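Gallery: the Flimdale grasping tests

Hi, and welcome to the picture page! I'm Jianguo, and since September I've been spending most of my days on Flimdale, our project on getting a robot to pick up flat metal parts it hasn't met before. Niloufar Abbasi wrote the training code and I run the arm (and do a lot of wiping down of walls).

The main idea is simple enough. We train on 3,000 short grasps, and we keep swapping the wall prints and floor patterns so the policy can't lean on the background. Then we test on a batch of 50 tries per part, with a print it never saw in training. Busy floors are the hard ones, especially with thin silver parts that sit low and throw hardly any shadow.

Niloufar's favorite result so far: cutting the training set to 1,000 grasps hurt us way less than going down to a single background. I really didn't expect that, and I lost a coffee over it!

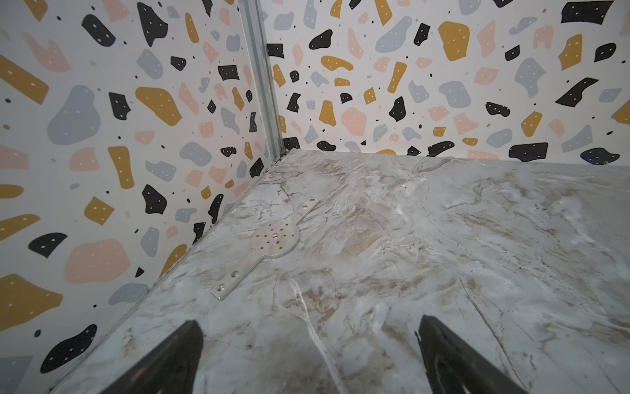 We're still stuck on approach angle, though. When a part lies close to a wall, the policy likes to come in straight and then dither, so we're trying 3 new starting poses before the next batch. Niloufar wants to change the fingertips too, but I'd like to do one thing at a time. More pictures once the new poses have run.

Updated 2021-11-05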